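Can and Bottle Returns – Frequently Asked Questions

Which cans do you take?
Any aluminum drink can: soda, energy drinks, seltzer, beer. Food cans go in the steel bin by the Handinar entrance.

Do I have to rinse them?
Yes, a quick rinse with cold water. Drain them upside down before you bag them.

Should I crush my cans?
No. Leave them whole so the label can be read. Dented cans are fine if the brand still shows.
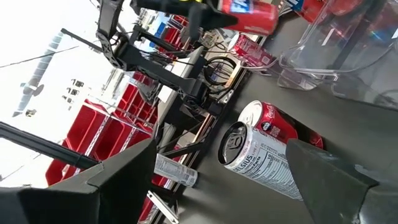 Tabs can stay on. If you save them separately, there is a jar for them at the Grivholm counter, but you don't get anything extra for loose tabs.

How many can I bring at once?
Up to 300 per visit. For larger loads – after a school event, for example – call ahead and ask for Kolbrún Ravn.

Can I mix brands in one bag?
Yes. We sort everything by hand size and type after you drop it off. Please keep glass in a separate box.

What if a can is still full?
Empty it at home. We can't accept cans with liquid inside, opened or not.

When are you open?
From 8 a.m. until 5 p.m. We close for the first half of January. Bags left outside the door are not credited.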